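NOTICE TO RESIDENTS OF TAMUNO HOUSE

The Office of Surfaces reminds all households that the annual inspection will take place on 9th August. Panels, trays and tabletops are to be presented in the condition recorded at the time of allocation. Marks left by cups will be entered in the ledger.

In the matter of apartment 20, the Office has received a letter from Carla Awwad, who has lived there with her mother's table for four years. The inspector, Mr. Zadis, found water on the dark panel and asked that it be removed. Ms. Awwad wiped it in his presence. When he returned from the hallway with his form, the drops had come back, and he was obliged to begin a second form.

The Office does not recognize the return of drops. Under Article 296, water is either present or absent at the moment of signature. Mr. Zadis has nevertheless asked that his two forms be kept together – a request without precedent in this building.

Ms. Awwad states that her mother used to sprinkle the panel each evening before wiping it, and that she herself gave up the habit in December. She does not ask for a repair. She asks whether the wiping may be considered finished if it is done every day.

The Office has considered her question and grants the household of apartment 20 an extension. A clean cloth will be left at the door each morning. It need not be returned.
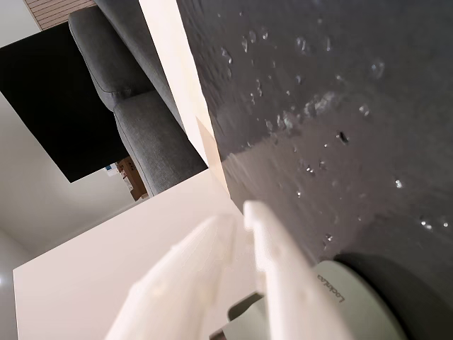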